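Finish for a wooden tabletop: recoat over old film finish or strip to bare wood?

Asked Wednesday, February 14, 2018 in Wood Finishing
Tags: tabletop, polyurethane, hardwax-oil

I have a light wooden tabletop with a film finish, product unknown. It has short dark scratches, most of them shallow. I would like to end up with Ostier hardwax oil, satin. The can says "bare or previously oiled wood only." Can I scuff the existing finish and apply the oil over it, or does everything have to come off? Plastic dishes and bowls get set on the top most days. Room humidity is stable.

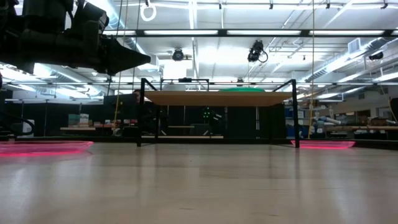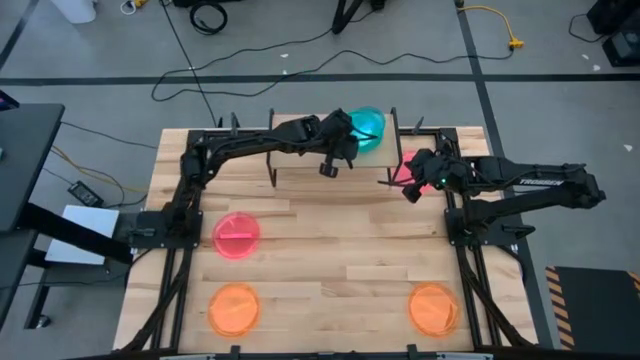
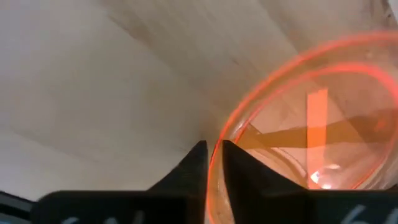 2 answers

Everything has to come off. Hardwax oil needs to soak into the fibers. Over a cured film it sits on the surface, stays tacky and wipes off in patches. Scrape first, then sand at 80, 120 and 150 grit. Stop at 150 unless the Ostier data sheet gives a higher number, as finer grits close the surface and reduce uptake. Vacuum between grits. Put a few drops of water on the sanded wood: if they bead, there is still finish in that area. Let it dry before oiling.

Apply thin, buff off the excess within 20 minutes and leave it 16 hours before the second coat. Do the underside as well or the panel may cup. Lay used rags flat outdoors to dry. They can self-heat and ignite if left in a pile.

Score: 14 (accepted)

Comment: Does the underside need to be stripped too?
Comment: Yes if it has the same film on it. One coat is enough there.

I used Pondimska wipe-on poly on mine in June and just scuffed it with 320, no stripping. Still fine. Not an oil though, so maybe doesn't help you. Deep scratches will show through whatever you use.

Score: 4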